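Table stuff, trays, placemats — the questions we get most. Answers by Njoroge Mwakyusa, Tredarine lunch room. Updated February. If yours isn't on the list leave a note at the counter.

## Setting up

**Do I need a tray AND a placemat?**
Yes for lunch. Placemat goes under the bowl, tray goes next to it for carrying back. Tray on top of the edge of the placemat is fine, no one's measuring.

**Which trays do we use?**
The plain plastic ones from Janjua. Not the old Vokton ones, those warp in the dishwasher. If you find a Vokton tray in the stack pull it out and put it by the sink.

**How many place settings are there?**
Enough for 245 if every table is open. Most days we open 2 rooms out of 3. Ask before you open the third.
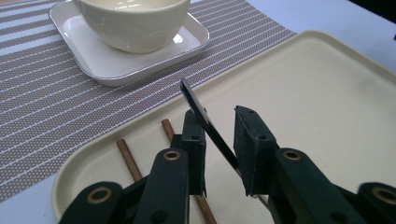

Trays get a wipe before every meal, even if they look clean. Pale ones show everything. Small loose bits go first — a thin flat black strip like this one gets picked up before the cloth comes out, otherwise you just push it around into the corners. Then warm water, drop of soap, dry towel. Don't stack them damp!!

**Can I use the scrub pads?**
No. Scratches. Soft cloth only.

## Bowls and spoons

**Does every bowl get a saucer?**
Hot food, yes. Square white ones, the raised rim catches drips. Cold food, up to you.

**Spoon in the bowl or beside it?**
In the bowl if you're serving right away. Beside it if the table is being set early.

**Where do chopsticks go?**
On the placemat, next to the saucer. They roll, so check underneath the rim when you clear. We loose a lot of them this way. 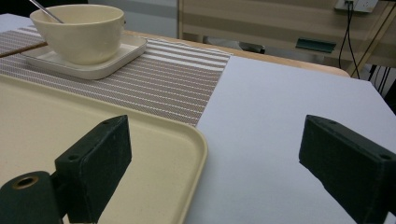

*Bowl and spoon on a square saucer, striped placemat underneath, tray in front.*

**Can the striped placemats go in the washer?**
No. Shake out, wipe both sides, lay flat. Rolling them up makes the ends curl and then bowls sit crooked.

**What about the white sheet on the table?**
Leave it unless it's stained. Fresh ones are in the Sirkik cabinet, bottom shelf. Slide it right up along the placemat, no gap.

## Clearing and breakage

**Something chipped. Now what?**
Don't put it back. Chipped bowls go in the gray bin, not the trash. Write it on teh clipboard — what it was and which room. You won't be charged.

**Can I borrow a set for an event?**
Up to 2000 pieces a year go out on loan so probably yes. Sign the sheet, bring it back washed. Placemats don't go out.

**When do tables need to be clear?**
By 3 pm. Anything still out after that gets stacked on the side counter and you can sort it yourself.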